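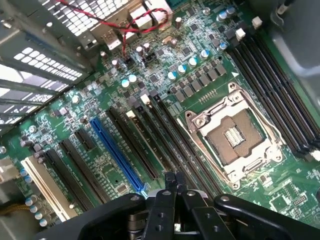

By Sofia Guerreiro
April 2018

Every few years someone tells me the desktop computer is about to become a thing you can fix forever. The latest to say so is Grollum, a small company with a big slogan: "The last PC you'll buy." I've bought the last PC I'll ever buy three times now.

The pitch is simple. You pay more up front, and when a part gets old you swap that part and keep the rest. Fine. I did that in my twenties and it worked until the processor maker changed the socket, which meant a new board, which meant new memory. By the end I had kept the case and a fan.

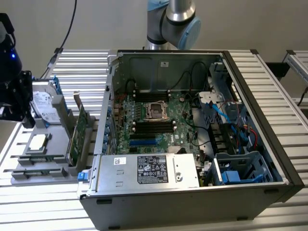
Grollum says it will support its first model for 10 years. I asked what happens if the company doesn't make it to four. The answer was a long email about community. Silemska made the same kind of promise with its home office line, and its parts store now sends you to a page selling phone chargers. Flarkia at least put its promise in writing – then charged $2,676 for the machine, enough to replace my current one twice over.

Repair shops don't seem much more convinced.

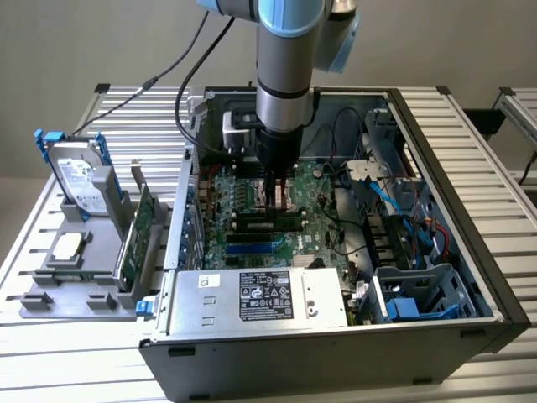 Anselmo Usuga told me he would believe in the ten-year computer when he could order a power supply for a five-year-old one without begging. People bring in machines they were told would last, he said, and the part they need was dropped in October with no notice.

I'd like to be wrong. I have kept Grollum's email, and I'll ask again in 2 years if the address still works.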